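Stillton Sorting Table

The Stillton table is our setup for recording pick-and-place examples with one arm and a five-minute reset. We use it nearly every day at Clindov, and it is still the station people ask to work at first!

You get a white tabletop, two woven baskets, a set of small props and paper for labels. Write the categories by hand, lay each sheet in front of its basket, and start recording.

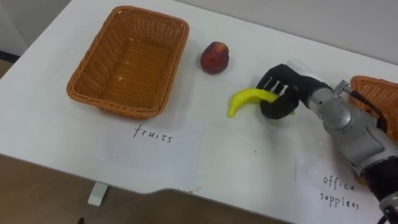
Handwriting is a big part of the fun. Neema Nyaga wanted labels the way people really scribble them, wobbly letters and odd spellings included, so the learning system has to connect a word to a basket and a basket to the right sort of object. Swap the sheets and the same props give you a new task. 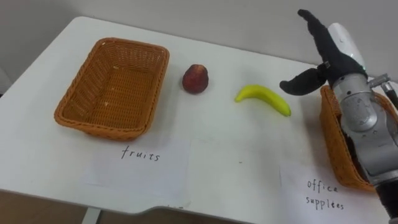 Every episode is saved with the arm's joint positions, the view from the head camera and a one-line instruction typed by the operator. Grasps that miss are kept too, with a tag – they're great material for teaching recovery. Negin Taheri recorded 82 episodes on fruit and office supplies in March, and we still pull those up when we train new operators.
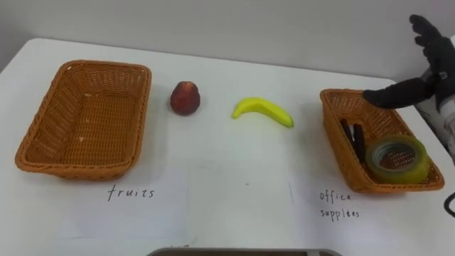 You can begin with both baskets empty or with one side already sorted. We like a mix. Starting partway through makes the system look at what is left on the table, and it keeps the operator awake after lunch.

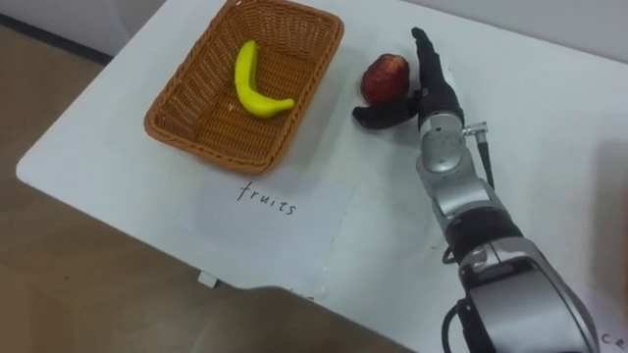

What comes with it

Table, white top
2 woven baskets
Prop set, fruit and office supplies
Plain paper and a black pen
Flellby recording software, 3 seats

The arm and hand are ordered separately. Setup questions go to Atieno Barasa, spare props to Châu Tô. Delivery takes 6 weeks.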